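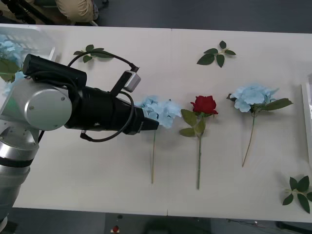
3.2 Why people keep cloth flowers

I began asking about grave flowers in Clotberg in October. Most families had given up on fresh ones. Three artificial flowers in a row would do for most graves. 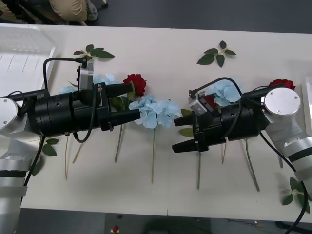
Figure 4. Artificial flowers laid flat, with a red rose and a blue hydrangea among them.

Blue was my surprise! Older visitors to Kuruc chose it first.

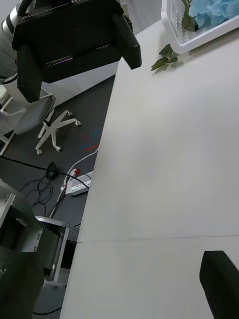 Alžběta Trnka wrote back that blue simply fades more kindly.

I like that, and I'd want to check it over five winters.
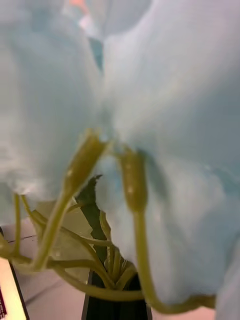
Price mattered less than I'd guessed (roughly 600 replies, hardly a grumble).

Print this section | E-mail this section

Related items
Candles and lanterns in Rerska
Who tends old graves?

Reader comments
Čestmír Michalík: My gran swore by blue too.
Unsigned: What about wind?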